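校园安全警报到底有没有人看
——Bokside校区警报短信与邮件使用情况调查
课程项目报告(修订稿)

一、为什么做这个题目

去年秋天,Bokside校区一个学期里发出的安全警报比前一年多出不少,内容从自行车棚连续失窃,到宿舍区有人尾随,再到校外聚会上饮料疑似被人动过手脚。每次警报发出以后,学校网站都会挂出一句“已及时通知全体师生”。我们小组对这句话一直有疑问:通知发出去了,和学生知道了,中间隔着多远?

选题的时候老师提醒我们,案件本身不要碰,我们没有调查权,也没有能力判断谁说的是真的。所以本报告不讨论任何一起具体事件的经过,只看警报这件东西:什么时候发,写了什么,学生读了没有,读完做了什么。

二、方法,以及方法的毛病

问卷在Bokside校区的食堂、图书馆和两处宿舍门口发放,同时在年级群里放了链接。年级群和宿舍群合计覆盖1,345人,收回有效问卷221份。这个回收率不好看,我们也不打算把它说得好看。愿意填安全问卷的人,多半本来就比较关心安全,真实的阅读率恐怕比我们得到的还要低。

另外我们收集了校方公开发布的18条警报全文,逐条记下事发时间、发布时间和正文字数。事发时间以警报自己写的为准,有几条只写“晚间”或“凌晨”,我们按最宽的范围算,结果因此偏向学校一方。

Trokenlow校区原本也在计划里,后来没做成。那边的警报由一套叫Ferri的系统自动群发,没有公开存档,我们写信去要,得到的答复是“可在系统内自行查阅”,而系统只保留最近一个月的内容。

三、警报来得有多晚

18条里面,事发后两小时内发出的只有五条,全部是盗窃和可疑人员。涉及人身伤害和疑似下药的几条,最快的也隔了一夜。学校的解释是需要先核实,这个理由我们部分接受,误报确实会伤人。可是有一条警报在下午四点发出,说的是前一晚的事,正文里建议同学“今晚结伴出行”,那么昨晚呢?

正文的写法也值得一提。多数警报用了超过一半的篇幅教学生怎么保护自己:看好杯子,不要独自回宿舍,手机保持有电。关于地点,常见的说法是“校园周边某处”。一条不说地点的警报能让人避开什么,我们看了很多遍也没看明白。

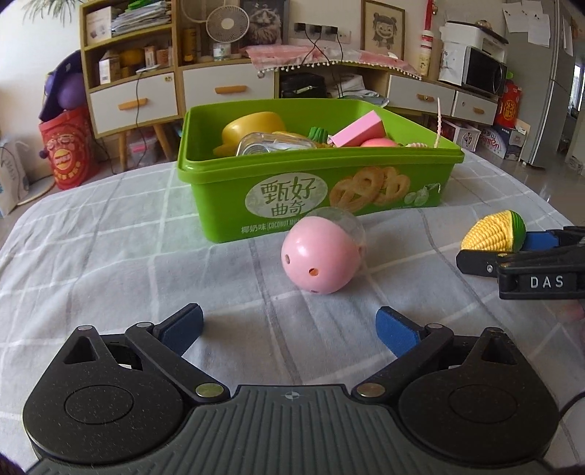 有位填问卷的同学在末页空白处写道,她收到过那条关于饮料的短信,读完第一反应是学校在替自己留底,将来出了事可以说提醒过你了。她还说,同宿舍的人都收到了,没有人讨论,因为短信里没有一句话告诉你该去找谁。

类似的意见在开放题里出现过多次。也有相反的声音:一位男生认为警报写得越细,谣言越多,群里很快就会有人猜是哪栋楼、哪个社团。我们觉得他说的有道理,但这更像是群管理的问题,拿来解释警报的含糊,分量不够。

四、谁在看

问卷里自称“每条都看完”的大约50人,其中相当一部分在后面的核对题里选错了最近一条警报的内容。我们把核对题放在问卷靠后的位置,就是不太相信前面的自我报告,结果证明这一步没有白做。

没看的原因,选得最多的是“邮件太多,分不清哪封重要”。警报邮件和讲座通知、缴费提醒用的是同一个发件地址,标题格式也一样。短信的情况稍好,可是新生需要自己登录Traltesov平台勾选才能收到,入学手册把这件事写在靠后的一页。

五、我们能说什么,不能说什么

我们不能说警报没有用。没有哪一份问卷能测出一件没有发生的事。我们也不能说学校有意拖延,手上的材料只有发布时间,没有内部流程。

能说的是,“已及时通知全体师生”这句话,在我们看到的材料里站不住。“及时”和“全体”两个词都有问题。

建议有以下几条:警报改用单独的发件地址;短信默认开启,学生可以自行关闭;正文第一行写清时间和大致区域;涉及性侵害和下药的警报,附上求助电话和可以陪同就医的部门;每学期公布一次从接报到发布的间隔。

报告初稿交给校方看过,回信说会“纳入参考”。截至定稿,Bokside的警报仍由原来的地址发出。

附录甲:问卷全文
附录乙:18条警报的时间记录表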